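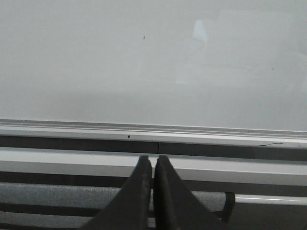
A cleared whiteboard and its aluminum marker tray.

About Dresine

Dresine is a small company that looks after whiteboards. We clean them, resurface them, replace the trays and hardware, and take down the ones that are past saving. Our customers are mostly schools, training centers and offices. At present we have 242 boards on regular service and do one-time jobs in between.

How we started

Heledd Morgan taught evening bookkeeping classes before she started the company. The rooms she taught in had boards that had gone gray from years of dry wiping, and people in the back row could not read the figures. She tried a few cleaners, found a method that worked and did all the boards in the building over one October break. The building manager asked her to come back the next term, and then passed her number to a school across town.

For the first year the company was one person with a cart. There are more of us now, but the work is much the same.

What we do

Regular service is the largest part of our work. We visit after classes or office hours, usually from 5 p.m., and clean every board on the list. The surface is washed from the top down with a damp microfiber cloth, rinsed with clean water and dried. Old ink that has set into the surface is treated by hand. We do not use scouring pads or powders on any board, including the old ones.

Trays are part of the job. Marker dust settles in the grooves of an aluminum tray and gets back onto the board every time someone puts down an eraser. We take everything out of the tray, brush along the grooves, wipe the front edge and check that the tray is still firmly fixed to the frame. Markers that write go back. Dried-out markers go in a box for the customer to look through before we throw them away.

Resurfacing is for boards that no longer wipe clean. We can apply a new writing film over most steel and melamine boards without taking them off the wall. A film needs a flat board underneath, so if yours is bowed or dented we will tell you that and quote for a replacement.

We also move boards. Many are hung too high for younger children or in a spot where the ceiling lights reflect straight into the writing area. Shifting a board a little to one side, or changing the angle of a nearby fixture, often helps with glare. We look at this on the first visit – with the lights on and the blinds open, as the room is normally used.

Where we work

Our workshop is in unit 83 of the Nonero building, on the ground floor next to the loading door. The front half is for cutting film and tray stock, and the back half is storage. You are welcome to bring in a small board or a sample of your tray if you want it matched. Please call first, as we are often out on jobs in the afternoon.

Most of our tray sections come from Gulyás, a family metal shop we have bought from since the second year. They cut to length and keep several older profiles that are hard to find elsewhere. For customers at the Inix training center we also keep spare end caps and wall brackets on the shelf.

Working with schools

School visits are booked around the timetable. We ask teachers to leave a note on the board if something has to stay up, and we leave that section alone. If there is no note, the board is cleaned completely and the tray is emptied. Each room gets a short slip saying what was done and whether anything needs repair.

We finished 664 room visits last school year. The most common repair was a loose tray, followed by missing end caps.

Contacting us

For a quote, send us the width and height of each board and tell us what kind of markers you use. If you do not know what the surface is made of, hold a magnet to it and let us know whether it sticks. Heledd answers most inquiries herself, normally within 2 working days.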